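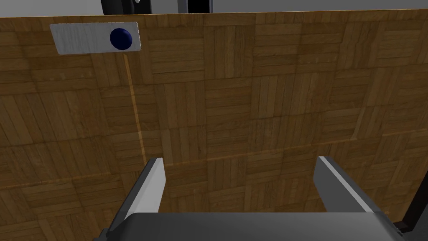 Skesia Home Tips
Home | Kitchen | Floors & Doors | Laundry | Workshop
Shares 200 | Comments 17

Doors that stick, squeak or won't stay shut

Most inside doors need very little to work properly again. Before you take one off its hinges, open it slowly and shut it again a few times with the room quiet. Listen for where the noise comes from and watch the gap along the top and the latch side. A healthy gap is even all the way down, the thickness of a coin or so.

Squeaky hinges

Start with the top hinge, which carries most of the load. Tap the pin up with a nail and a small hammer, wipe it clean with a rag and rub it with plain candle wax or petroleum jelly. Cooking oil will quiet it for a while and then go gummy. Put the pin back before you move on to the next hinge, so the door stays hung the whole time.

If the pin is rusty, a few strokes with steel wool will take care of it. Bent pins are best replaced. Take the old one to the hardware store and match it.
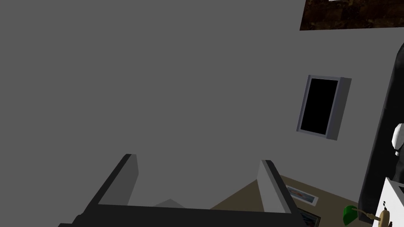
Why does my door stick only in summer?
Wood takes up moisture from humid air and swells across the grain, so a door that clears the frame in January can bind by July. Try a fan or a dehumidifier for a week before you plane anything, or you may have a wide gap when the weather turns dry.

Finding the spot that rubs

Slide a sheet of paper between the door and the frame and pull it along with the door closed. Where the paper catches, make a light pencil mark. Check the hinge screws first. If the top hinge is loose, the door leans and rubs at the upper corner on the latch side, and tightening the screws may be all it needs.

When a screw just spins, take it out and fill the hole with wooden toothpicks dipped in wood glue. Snap them off flush, leave them overnight and drive the screw back in by hand. Harish Vishwakarma, who hung doors for 13 years before he started writing in to us, uses golf tees instead – same idea, fewer pieces.

If it still rubs, sand the marked spot with 90 grit paper on a block. Take off a little, shut the door, and check again. Seal the bare wood with paint or varnish when you finish. 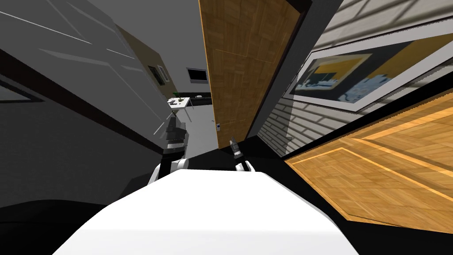

A tall door standing open, with a parquet-style face.

Doors that swing by themselves

A door that drifts open or closed is usually hung slightly out of plumb. Pull one hinge pin, lay it on concrete and give it a light tap in the middle with a hammer. The small bend adds enough friction to hold the door in place. Go easy, as it still has to fit back in the hinge.

Latches that miss the plate

Rub lipstick or chalk on the end of the latch, close the door and see where it marks the strike plate. If it is off by a hair, file the opening in the plate. Anything more and you will have to move the plate and fill the old holes.

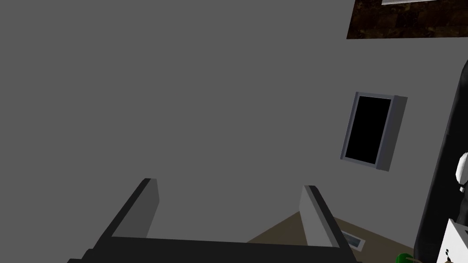
Cleaning the door itself

Wipe painted doors with warm water and a drop of dish soap, working from the bottom up so dirty drips don't leave streaks. Dry around the handle and along the lower edge. On stained wood use a barely damp cloth – no vinegar and no scouring pads.

Comments (17) | Share | Print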